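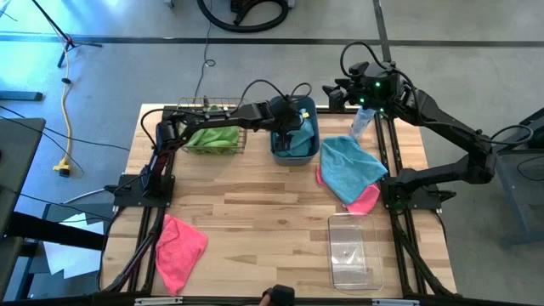
Volodymyr Kuzmenko asked whether a group booking can be split across two hotels after the deposit has been taken. It can, as long as the rooming list has not been locked. The steps are in 7.2.

7.2 Splitting a group booking in Gernance

Before you start: sign in with an agent account that has group rights. Read-only accounts show the Split button in gray.

1. Open Bookings > Groups and enter the group number.
2. Check the status line. It must read Held or Deposit Paid.
3. Select Split. A second booking opens with the suffix B.
4. Move travelers from the left list to the right list. Up to 200 names can be moved in one pass.
5. Choose the second hotel from the supplier list. Hotels on request are marked R and need a reply before step 7.
6. Enter the share of the deposit for each part. The two amounts must match the original deposit to the cent.
7. Select Confirm. New vouchers are placed in the Documents tab.

Note: Transfers stay with the original booking. Add a new transfer for part B by hand – the system does not copy pickup times.

Note: Travelers sharing a room must be moved together. If only one is moved, error 963 is shown and the list returns to its last saved state.

Caution: Do not select Confirm twice. A second click sends a duplicate request to the supplier, and some hotels charge for both.

Caution: A split cannot be undone once vouchers are issued. Cancel part B and rebook, subject to the hotel's terms.

7.3 Locking the rooming list

The list locks by itself 11 days before arrival. To lock it sooner, open the Rooming tab and select Lock Now.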